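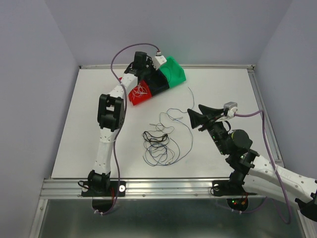 Stories > Short Fiction > Bingate Tales

We use cookies to remember your reading preferences. Accept | Manage

The Sorting

My aunt left me the repair shop in Pelcombe and every wire she'd ever owned, and I can tell you now which of those took up more room. She never threw out a cable in her life! Phone leads, fairy light flex, bits of thread she swore were for winding something (what, I never found out).

Montserrat Vidal from the flat upstairs came down on the Sunday with a flask and her opinions. "Three bins," she said. "Red for the thin stuff, black for the middling, green for anything you're keeping."

"And if I'm keeping all of it?"

"Then you're your aunt."

So I started with the red one, and the threads went in all of a tangle, and I left them like that. The blue wire was harder. I remembered it, you see. She'd rigged a doorbell with it the January I was 15, when I stayed with her in Skulport and kept losing my key.

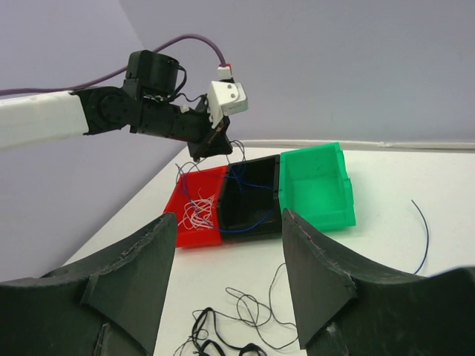 I picked it up and put it down again, I don't know how many times. Montserrat poured the tea and talked about the Zabala ferry, how it used to carry 600 people on a good day and sell every one of them a bun.

"Your aunt sold the buns," she said.

I'd never heard that. Eleven years of Christmas cards and not a word about buns!

"Go on," I said, and pulled the black cables towards me, and she did, until it was too dark to tell blue from black and I had to get up and find the lamp.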